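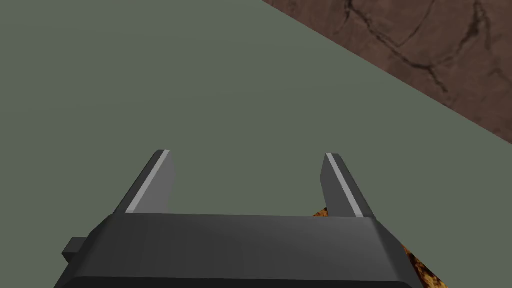
Residents of the Krasniqi district are asked to leave a room as it stands after a break-in until an officer has seen it. Do not wipe counters, sweep up glass or close drawers. If a door must be secured for the night, handle it by the edges and use clean gloves.

## Marking tools and appliances

Engrave a code of up to 10 characters on a metal part that cannot be unscrewed. Keep the list of codes outside the workshop, with receipts for any item worth more than $200.

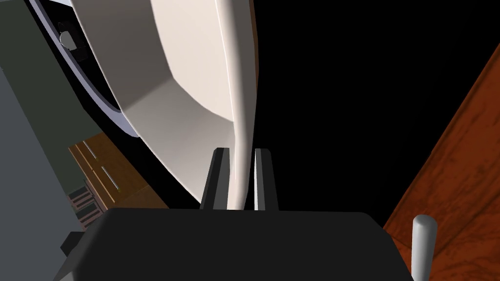 *Last changed: January*

## Cleaning up afterward

Once the officer has released the room, fingerprint powder may be removed as follows:

- Vacuum first with a soft brush. Dry powder smears when rubbed.
- Wash hard surfaces with dish soap and cool water.
- Leave unsealed wood and wallpaper to a cleaning firm – and keep the invoice for any restitution claim.

Claim forms are available at the Bedovix Street counter, Room 19.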